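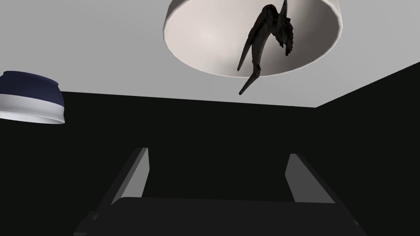

Thiện Khổng had 86 thousand dollars to spend and a spreadsheet that wanted 199. He had built it over most of September, one tab for arms, one for grippers, one for what he called the rest, and the rest was where it went wrong. Software seats, spare fingers, a fence, training, the electrician. His aunt Cúc, who owned the shop and signed the checks, had asked him to try the work in simulation before he bought a single bolt. So he sat in the back office at seven in the morning with the Noron trial running and the gripper open on the screen, a dark winged thing up ahead of it against a big white cylinder. Chu Repair and Resale took in whatever people brought. An arm that could only pick up boxes would be no use to them.

"What is it, a bat?" Cúc said from the door.

"Could be a dragon. It came with the object library."

"How much is the library?"

He looked. The library was 3,779 a year, and he had put it on the wrong tab.

She pulled up a stool. She had run the place for a long time on hand trucks and two strong nephews, and one of the nephews had moved to Broreck. The other was Thiện, whose back hurt. She didn't dislike the idea of a robot. She disliked the idea of paying for one every year after she had already paid for it once.

"Show me another one," she said.
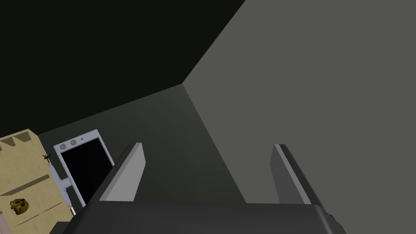
Do we need the bigger arm?

Only if we lift over the small arm's limit, and most of what comes across the bench is lighter than that.

He had typed it that way, question and answer, because that was how Cúc read things. There were three pages of it. She went down them with a pencil and stopped at the gripper.

"Two fingers," she said. "Vinh Lưu told me to get suction."

"Vinh sells suction."

"He sells fingers too."

"He makes more on suction."

She wrote that in the margin. Then she crossed out the bigger arm, and the second year of support, and after some thought the fence, and Thiện put the fence back. They argued over it until Tươi Dương came in to open the register and told them both that her last job, at Caston, had priced the machine first and the fence last, and the machine had sat in its crate all winter. Cúc put the pencil down. She asked what the crate had cost to store, and Tươi said she had only worked the counter.

"Leave the fence," Cúc said.

With the small arm, one gripper, the fence and the electrician, it came to just under the 86. There was nothing left for the library. Thiện said he could get most of his testing done before the trial ran out if he came in early - she didn't answer, but she left her key to the front gate on his desk.

He moved the 3,779 to a new tab and named it Next Year. Then he went back to the trial and started another run.

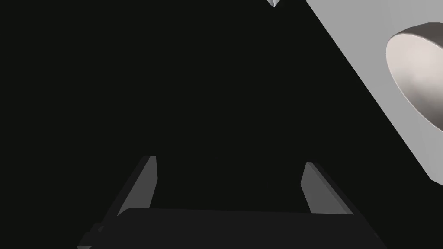

Thiện's run, gripper open and still empty.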